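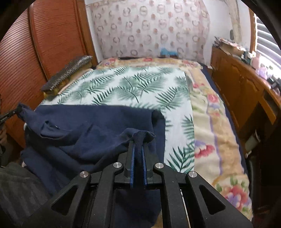

Bedroom 2: navy fabric on the bed, rumpled toward the front.

HIMWOOD RESIDENCE — ROOM AND LINEN CHECKLIST
Bedroom 2, March
Inspector: Emil Gisler

Walkway beside bed, 34 inches minimum: Pass
Bed frame stable under load: Pass
Fabric clear of bed edge: Fail. A long narrow part hangs over the edge. Fold and re-check within 30 minutes.
Fabric laid flat: Fail. Deep folds noted; one side turned over.
Lamp cord secured: Pass
Smoke alarm tested: Pass — next test in 180 days.

Comments: Items marked Fail are to be corrected before the room is released. Report completion to Kipchumba Biwott.

Recent checklists
Brulach House, Laundry Room
Chege Wing, Hallways
Serkov Annex, Bedroom 1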